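Bench notes, June: tray and block set

The Hovex parts are now laid out on the black tabletop for fit checks. The shallow tray has raised walls and a post in each corner; the blocks have rounded ends and carry printed marker tags. 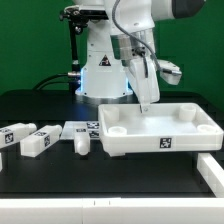

Tray on the right, blocks and flat plate to the left.

Drawing 934 stays the reference for post spacing. Blocks are checked upright, peg downwards — six checks per block, logged on the Quintero sheet.
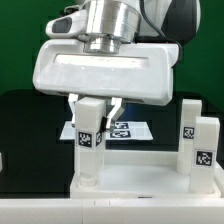 Endo asked whether the tags should go on before the fit check or after it. Before, please, as on drawing 934.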